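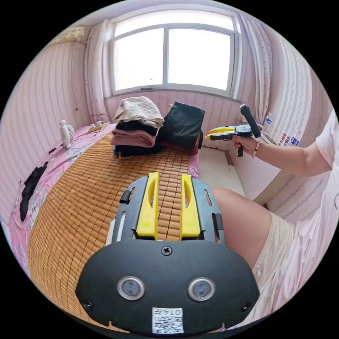 Hot nights and the great British refusal to do anything about them. That's my subject this week, Wednesday, September 13, 2023, written at the kitchen table becuase upstairs is unbearable.

We own a 13 tog duvet. We do not own a summer. So when four sticky nights come along in a row we kick the covers off, swear a bit, and buy a fan. Lustwood had sold out by Saturday. Paid 265 quid for the posh one in Coker's instead. It moves the warm air from one side of the room to the other.

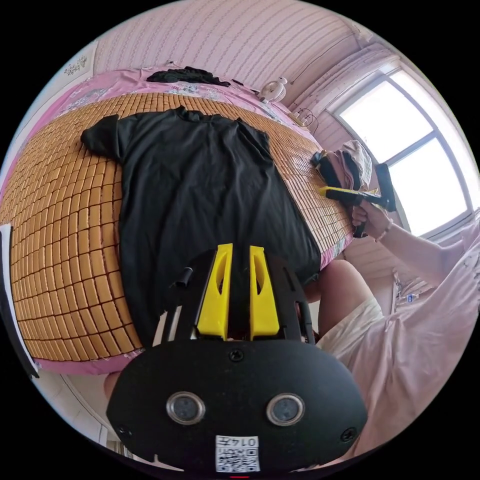
And the houses! Built to hold heat in, every one of them. Lovely in February. My terrace in Virnden has two windows upstairs and one is painted shut. No shutters, no awning, nothing. Ask the landlord and he'll tell you it's only a few days a year. It was only a few days a year when I was ten.

Other places just got on with it. Shut the curtains at breakfast, eat late, change what you sleep on when the season changes. Cheap stuff, old stuff. We could start tommorow. Shade on the south side of every new build, for a start, and schools that don't insist on blazers.
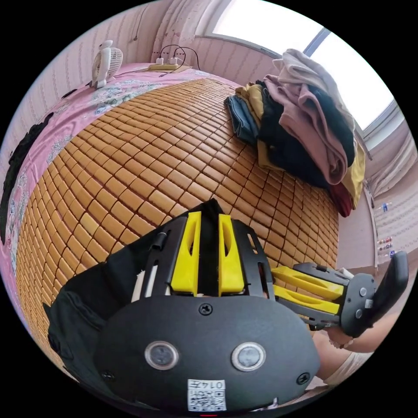
A woven bamboo mat on the bed, window beyond.

Anyway. Fan's still going. Still hot.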